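Karkness beantragt Netzanschluss für Batteriespeicher am Umspannwerk Jesitari

9/5/20 - Energie, Netze

Der Projektentwickler Karkness hat beim Verteilnetzbetreiber Nustasance den Netzanschluss für einen Batteriespeicher am Umspannwerk Jesitari beantragt. Die Anlage soll in zwei Bauabschnitten errichtet werden und die Mittelspannungsebene in einem Gebiet stützen, in dem die Einspeisung aus Photovoltaik in den Mittagsstunden regelmäßig über der örtlichen Last liegt. Der Antrag umfasst eine Anschlussleistung von 8 MW, symmetrisch für Ein- und Ausspeicherung.

Nach den eingereichten Unterlagen wird der Speicher über zwei Kabelsysteme an die bestehende Schaltanlage angebunden. Ein freies Schaltfeld ist vorhanden, ein weiteres muss nachgerüstet werden. Die Länge der Kabeltrasse beträgt 318 Meter. Sie verläuft vollständig auf Grundstücken, die bereits im Besitz des Netzbetreibers sind oder für die Leitungsrechte eingetragen wurden. Eine Querung öffentlicher Verkehrsflächen ist nicht vorgesehen.

Als Grundlage der Netzverträglichkeitsprüfung dient eine Lastflussrechnung des Ingenieurbüros Sung. Untersucht wurden der Normalschaltzustand sowie der Ausfall eines der beiden Transformatoren. Im zweiten Fall müsste die Einspeicherleistung zeitweise begrenzt werden, damit die zulässige Auslastung des verbleibenden Transformators eingehalten wird. Karkness hat einer entsprechenden Fernwirkvorgabe zugestimmt - die Abregelung erfolgt ohne Vergütung, sofern sie auf diesen Schaltzustand beschränkt bleibt.
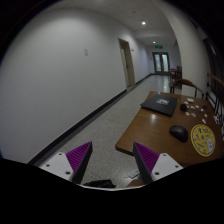 Strittig ist noch die Höhe des Baukostenzuschusses. Nustasance setzt die volle Anschlussleistung an und behandelt den Speicher damit wie einen gewöhnlichen Letztverbraucher. Karkness verlangt einen Abschlag und verweist auf den netzdienlichen Betrieb, der im Anschlussvertrag festgeschrieben werden soll. Beide Seiten haben vereinbart, die technische Prüfung unabhängig von dieser Frage fortzuführen.

Für den Betrieb sind zwei Erlöspfade vorgesehen. Ein Teil der Leistung soll in der Primärregelung vermarktet werden, der Rest im kurzfristigen Stromhandel. Die Aufteilung wird täglich neu festgelegt. In den Monaten mit hoher Solareinspeisung hat der Netzbetreiber das Recht, ein Zeitfenster für die Einspeicherung vorzugeben. Die Auswertung der Messreihen aus dem Umspannwerk ergab für das vergangene Jahr 3046 Viertelstunden mit Rückspeisung in die vorgelagerte Netzebene. Wie viele davon der Speicher vermeiden kann, hängt wesentlich vom Ladezustand zu Beginn des Zeitfensters ab. Die Rechnung von Sung enthält dazu keine Angaben.

Der Schallschutznachweis für die Umrichter und die Kühlung der Container wird nachgereicht. Maßgeblich ist die Nachtzeit, in der die Lüfter mit reduzierter Drehzahl laufen sollen. Offen ist außerdem das Brandschutzkonzept, insbesondere die Rückhaltung von Löschwasser und der Mindestabstand zur Freiluftschaltanlage.

Nustasance will die Stellungnahme zum Anschlusspunkt noch im Mai abgeben. Fällt sie positiv aus, kann Karkness die Schutztechnik und die Mittelspannungskabel ausschreiben. Die Batteriecontainer werden getrennt vergeben, ein Lieferant steht bislang nicht fest. Der zweite Bauabschnitt steht unter dem Vorbehalt, dass das zusätzliche Schaltfeld rechtzeitig verfügbar ist.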